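My desk at the Gonden apartment had turned into a nest of cords by April, and I finally gave it a Saturday. If yours looks anything like mine did, pour yourself a coffee and start with the power strip, since everything else hangs off it!

**Unplug it first.** Switch it off, pull it from the wall, then take every plug out and lay the strip on a board or mat with plenty of space on both sides. 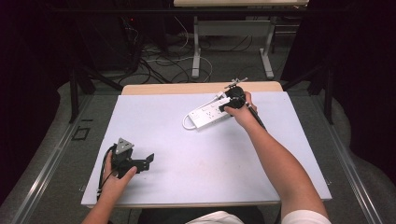

*The white power strip set at a slant on the white board, with bare wood behind it.*

Now wipe the casing with a dry cloth (never a wet one, please) and look over the sockets for scorch marks or cracks. Any of those, and the strip goes. Otherwise, mount it 7 inches in from the desk's back edge.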